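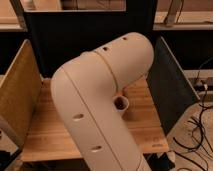 How many demonstrations do I need before the arm can do a task without me?

Plan on 40 for a simple pick-and-place with one object, and closer to 200 if the object can start anywhere on the table. Start with the smaller set, train on it, and record more only where the arm struggles.

This guide covers recording those demonstrations two ways: moving the arm by hand, and driving it with the Trakov handset. It assumes your arm is already bolted down, powered and talking to the Giltcombe recorder. If it isn't, do the setup guide first.
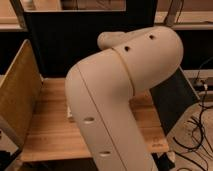

Reading time: 3 min

Before you start

Clear the table of anything that isn't part of the task. Set your lights the way you plan to leave them, then close the blinds. A policy trained in morning sun can fall over by 4 pm.

Write the task down in one sentence. "Pick up the cup and put it at the left end of the table" is good enough. If you need the word "then" more than once, split it into two tasks and record them separately.

Choose a home pose and save it. Every recording should start and finish there.

Method 1: moving the arm by hand

1. Put the arm in free-drive mode. It should hold its own weight. If it sags, the payload setting is wrong — fix that before going on.

2. Stand to the side the cameras don't cover. Hold the arm behind the wrist, never by the fingers.

3. Press record and wait one second before moving.

4. Guide the arm through the task at a steady pace. Aim for eight or nine seconds from home to home. Slow is fine, but long pauses are not, as the arm will learn to pause too.

5. Return to home, wait another second and stop the recording.

The weak point of this method is your own hands. If they show up in the camera view, the model may come to depend on them. Some people record the joint positions by hand, then play the motion back with nobody near the table and keep the video from the playback. It takes twice as long, but the footage is clean.

Method 2: driving it with the handset

1. Set the handset scale to 0.5 for your first session. You can raise it later.

2. Sit where you can see the table and the screen. Try to work mainly from the screen. If you can't tell from the camera view where the object is, the model can't either.
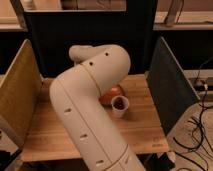 3. Watch for the elbow. On a small table it's easy to bring the arm over the top of whatever you're trying to reach, and the main camera loses it. Come in from the side where you can, or add a second camera at the wrist.

4. Close the fingers fully before lifting. Half-closed grips are the most common fault in the sets people send us.

5. If you fumble, carry on and recover. Keep a few of these takes and tag them "recovery" in the recorder. Delete any where you hit the table.

Checking what you recorded

Play back every tenth take at double speed. Look for dropped frames, late starts and takes that don't end at home. The Giltcombe recorder marks short files in yellow, but it won't catch a bad grip.

Move the object a little between takes, a few centimetres at first. Change its colour or swap in another one only once the basic task works.

Next: exporting your set to the Delacroix format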